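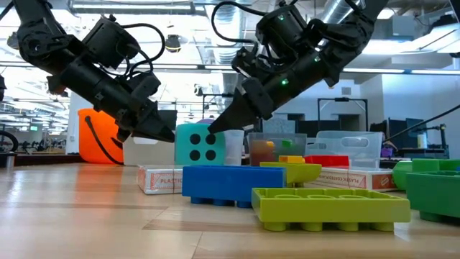 From: Verena Egger
To: seveck-users
Date: January 2, 2021
Subject: Re: [seveck-users] Planner rejects two-arm approach on soft objects

Hi Audrey-Anne,

I went through the log you attached. The planner is doing what it was told to do. The settings are the problem.

On January's build you wrote:

> We run two hanging arms over one table and want both grippers to
> close in on a foam die from opposite sides. Each arm plans fine by
> itself. When I ask for both together, Seveck gives up with
> "goal in collision" before it moves anything. There is a clear cup
> right next to the die and a lot of toy bricks in front of it. I have
> 293 requests in the log and 267 of them fail the same way. Is the
> two-arm mode just not meant for crowded tables? Beat thought it
> might be the cables, but we took those out of the model and got
> the same result.
>
> Audrey-Anne

It is fine on crowded tables. Two separate things are going on.

First, the die is in your world model as a rigid box with 17 mm of padding. With one arm, the target object gets dropped from the collision check near the goal, so you never see this. In two-arm mode it only gets dropped for the arm listed first. The second arm still treats the die as an obstacle, and the goal you give it is inside the padding. Add the die to shared_targets and both arms will be allowed to get close to it.

Second, the cup. Your depth camera sees through most of it, so the object map has a few stray points at the rim and nothing below. The mapper then grows those points into a blob, and in your log the blob reaches over the top of the die. That accounts for the failures where the right arm is listed first. I would put the cup in by hand as a cylinder and mask the depth points inside it. The same goes for the clear bins at the back if you ever plan near them. The bricks and the orange bucket come through well and I wouldn't touch those.

I replayed request 176 with both changes and got a plan on the first try. I only ran it in the simulator, so please go slowly on the real arms. Leave the cables out for now. Mylene has a branch that models them as short capsules between joints, but it isn't merged.

The shared_targets default should probably change. I'll open a ticket for it. If you can send the log from the November setup too, I can check whether that one fails for the same reason.

Verena

_______________________________________________
seveck-users mailing list
To unsubscribe, send a blank message with "unsubscribe" as the subject.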